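From: Jarmila Beneš
To: Hidanside allotments list
Subject: Re: Water barrels and the new rule

Bednarek wrote on Tuesday:
> I read that every plot can keep only 100 liters of rain water.
> My barrel is 108. Must I now throw it away? And who will pay
> for the new one?

Dear Bednarek, dear all,

No, please keep your barrel. I asked the office in Lurkidholm, and the limit of 100 liters is only for barrels without a lid. With a lid that closes well, you may keep what you have. The rule is made for mosquitoes and for small children.

The cost is a different question. Our common account has 3,257 at the moment, and from this we must still pay the repair of the pump in December. I would propose 50 for each plot that needs a lid — but we should vote about it first. Kekley has the lids in two sizes, so please measure the top of your barrel before you order.

For the shed door I still have no answer. I will write again when I know more.

Two pictures:

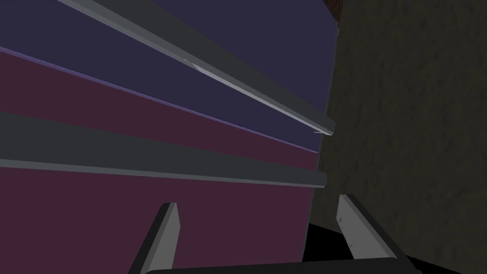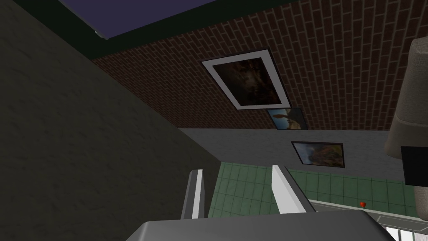 Next meeting

We meet on Tuesday at the gate, at six in the evening. If it rains, we go under the roof by the compost. Please bring your key, the old ones will be exchanged.

With kind greetings,
Jarmila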